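Lista: taller-reacondicionado
Asunto: Re: La célula nueva y los turnos
De: Karabo Sibiya

El mes pasado alguien de Listach escribió:

> ¿Y el brazo ese que os han puesto en Trindis? ¿Os quita
> trabajo o sólo os lo cambia de sitio? Aquí nos lo quieren
> vender para noviembre y en el folleto todo el mundo sonríe.

Sonreír, sonreímos poco, pero nos duelen menos las muñecas. Los procesadores ya no los sacamos a mano: van al soporte y de ahí los coge la pinza, con más delicadeza que yo un lunes cualquiera.
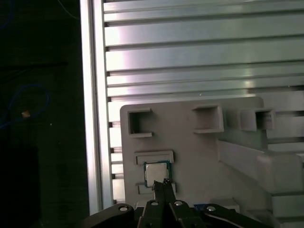 El procesador en su soporte, con los dedos de la pinza en el borde inferior.

A cambio, dos personas del banco hacemos ahora de niñera. Mi categoría sigue siendo «operario 8», que por lo visto incluye hablarle a una máquina.

El papel de Skimell promete 378 equipos por turno. Prodromos guarda la hoja en el cajón de los chistes.
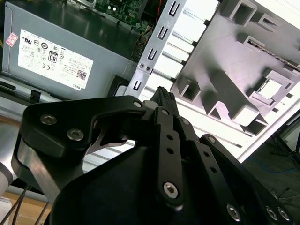
La pinza con un conector pequeño negro,
dentro de la caja abierta de un ordenador

Lo de dentro de la caja es otro cantar. Con los conectores pequeños pedimos 18 horas de formación pagada y nos las dieron, después de mucho correo. Pedidlas antes de firmar, y que conste por escrito quién puede parar el brazo. Nosotros lo dejamos para luego y todavía lo discutimos.

Karabo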